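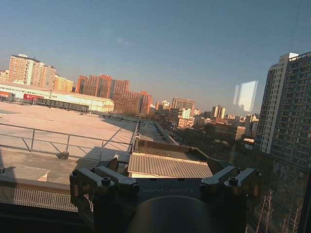
View from the wrist camera with the gripper mounted, late-afternoon sun on the rooftops.

Plundley two-sided gripper, long-term review
Posted Sunday, June 20, 2021

I've had the Plundley on my arm since October and I keep meaning to write it up, so here goes. Short version: I love this thing, with a couple of gripes that I'll get to.

I bought it as the full kit from Randden, which means the gripper, the mounting plate, the wrist camera bracket, a bag of bolts and a cable that is a little too short (gripe number one, get the longer cable when you order). The kit weighed more than I expected when I picked up the box! It feels like a real piece of shop equipment. The finger brackets are chunky machined blocks and they're held on with ordinary hex bolts, so swapping fingers is a job for one wrench and a cup of coffee. My old Nadar gripper used tiny screws that I lost constantly, usually under the fridge.

Setup took me an evening. The manual is 182 pages and most of that is wiring diagrams for controllers I don't own, but the index is good and the quick start section got me moving before dinner. Calibration is the part that surprised me. You close the fingers, open them, close them again, and the software says okay. On the Nadar I used to set aside a Saturday.

What I do with it is mostly sorting and stacking small parts, plus whatever my kid hands me. I keep a log, and as of last week it was at 2073 grasps. The drops I did have were nearly all slick plastic bottles, and a strip of rubber tape on the fingertips helped a lot with those. Soft things are great. It picked up a bread roll and didn't leave a dent, which got more applause at my house than anything else I've done with robots.

The camera mount deserves its own paragraph. With the camera at the wrist you see the fingers along the bottom of the picture and everything you're reaching toward above them, and once you get used to that view it's hard to go back to a camera on a stand. The gripper does take up a good piece of the view, mind you, and it's dark metal, so against bright daylight it goes pretty murky. The lettering on the plate is hopeless to read that way. Indoors with a desk lamp I have no complaints.

Gripe number two is the price of spare fingers. Randden wants 300 dollars for a set. I tried the Tasholm ones, which are cheaper and bolt right on, and for light work they're fine, but I could feel a bit of wobble and went back to the originals.

Customer service answered both of my emails the next day, from a person who had clearly used the product.

Would I buy it again? Yes, and I'm already looking at a second one for the other arm. Four and a half stars, and the missing half is the cable.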